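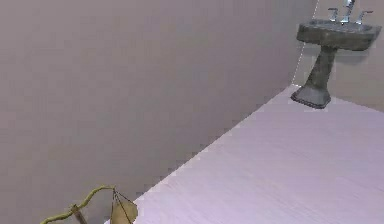

According to Calloway, whose group ran the comparison independently, a simulated house is only useful for navigation research if a policy that fails in it also fails for a reason that can be traced, and most published benchmarks still report a success rate and nothing else.

Ilgate releases Lorineck 2 room-navigation benchmark and first results

03/01/2026 - Ilgate today published the second version of Lorineck, its simulated benchmark for indoor object search, together with baseline results and the full episode logs.

Lorineck 2 contains 727 furnished rooms. An agent is placed in a room, given the name of an object and allowed a maximum of 1000 steps to reach it and stop. Each episode is logged step by step with the rendered view, the agent's pose and the action chosen. Failures are then sorted by cause: target never in view, target in view but not recognised, path blocked, or stop issued too early.

The baseline method, developed at the Brotthorpe site, keeps a coarse floor map and re-plans when a new wall or furniture edge enters view. It completed some 75 per cent of test episodes. Early stopping was the largest single cause of failure, followed by targets in view but not recognised. Blocked paths were rare. 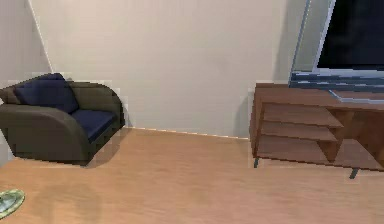

Lorineck 2: simulated room with armchair, television and open-fronted media console.

Rendering is kept at low resolution so that the benchmark can be run on a single workstation. Ilgate notes that this makes small objects near the edge of the view harder to identify, and results should be compared only with others obtained at the same setting. No claim is made about performance on physical robots. Transfer tests are planned at Brotthorpe and will be reported separately.

The room files, logs and scoring code can be downloaded from the Lorineck project page. Submissions to the public results table open in April. Entries must include complete logs; scores sent without them will not be listed.

Notes to editors
Lorineck 1 was limited to single-target episodes in unfurnished rooms and is no longer maintained.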